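Vellus Oak Worktop Oil, one winter on

I bought my first tin of Vellus in March, after two years of promising the kitchen I would do something about the rings round the kettle. It came from Balogh, the little hardware shop by the station, and cost a bit more than the Nirken oil I had used before, so I was rather hoping to be impressed (and, I'll admit, ready to grumble).

The first thing to say is that it smells lovely, a bit like walnuts and old cricket bats, and the smell had gone by the next morning. Nirken hung about the house for most of a week and got into the butter! Vellus is thinner too, so it goes on with an ordinary cotton rag and you don't end up chasing sticky puddles into the corners. I gave the worktop 2 coats, with a night between them, and a light rub with fine paper before the second.

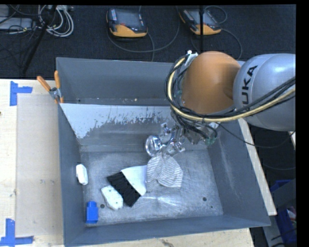 Colour is where I'd been most nervous, having once turned a perfectly nice ash shelf the shade of strong tea. My worktop is light, and I wanted to keep it that way. If yours is pale wood like the surface on either side of that big grey bin, do try a dab somewhere hidden first and leave it overnight, as any oil will warm the colour a little. Mine went from biscuit to a slightly deeper biscuit, and I've grown very fond of it.

As for wear, water still beads up nicely by the sink, though the patch beside the hob has gone dull and will want doing again soon. Beetroot wiped off. Turmeric did not, but I've yet to meet the oil that can manage turmeric.

My only real complaint is the lid, which needs a screwdriver and a good deal of patience, and which never shuts quite as well afterwards. I've moved what was left into a Brurkel jam jar with a label on it, well out of the way of the salad dressing.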